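Township boundary vs. current village – which county record do I follow?

Posted in: Local History and Place Names
Tags: plat books, townships, extinct towns, post offices

gaber_plats

I am indexing place names for one township and have a conflict between two sources. The older plat book puts the settlement of Drolluta in Section 6, on the north side of the creek. The post office site report puts the Drolluta office in Section 4 of the same township. The sections are numbered the usual way, so the two places are nearly two miles apart. The present village of Gustar lies in Section 4 and has no listed post office before the railroad.

What I have checked so far:
- County plat book, page with the township map. Section 6 shows a store, a school and the name Drolluta.
- Site report, one sheet, no sketch map attached.
- Cemetery index. Burials are listed under Gustar only.

Is one of these a mistake, or did the name move? I need to decide whether Drolluta gets its own entry or goes in as a former name of Gustar. The index has 507 entries at present and I would like to keep one entry per place.

clalum_records

The name most likely moved. Post office names belonged to the office and not to the ground. If the postmaster changed and the new one kept the office in his own house or store, the name went with it. Site reports were filed when an office was set up or moved, so a sheet for Section 4 tells you where the office was (or was going to be) on that date. It says nothing about where the settlement was first laid out.

Some points to check before you settle on an entry:

Look for a second site report. Moves of a mile or more normally produced a new sheet. If there are 2 sheets and you have only the later one, the conflict goes away.

Compare dates. Plat books were often compiled from older field notes. A book with a late title page can still carry a name that was out of use when it was printed.

Check the deed index for Section 6. A recorded town plat will have lot and block numbers. If the land was only ever sold by quarter section, Drolluta was a rural office with a store next to it and was never platted as a town.

Look at the railroad station list. Stations and post offices frequently had different names for several years. Gustar may have been the station name first, with the office still called Drolluta – the cemetery index would then follow the later name.

As for the index itself, I would use two entries. Drolluta (extinct) goes in at Section 6, with a note reading "post office later at Section 4." Gustar goes in at Section 4 with a cross-reference back. One entry per place is a sound rule, but these are two places that shared an office. Folding them together will put the Section 6 school under Gustar, and the next person will look for it in the wrong section.

prairie_index

Had the same thing in my county. It was just a typo in the plat book. I would go with the post office.

section_lines

I would not assume a typo. A store and a school drawn in Section 6 are hard to explain as a lettering error. The procedure I use for moved names is below. It takes one afternoon if the courthouse has the books on open shelves.

Step 1. Write down every source that gives a section number, with its date. Leave out sources that only say "near the creek" or "north of town."

Step 2. Put the list in date order and mark where the section changes.

Step 3. Go to the school district minutes for the years on either side of the change. District boundaries were described by section, and schoolhouses are named in the contracts for fuel and repairs.

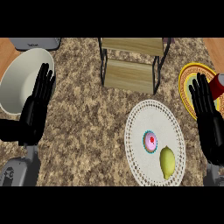
Step 4. Check the township road petitions. A petition in my own township described a road as running "from the old office to the new," which fixed both ends. These are filed with the county auditor and are seldom indexed.

Step 5. Write the entry with the section number first and the name second. Names drift, and section numbers stay where they were surveyed. If the township was split or renamed, give the number under the original township and add the current one in parentheses.

If steps 3 and 4 give you nothing, enter both locations and mark the move as undated.

Last edited July 27, 2022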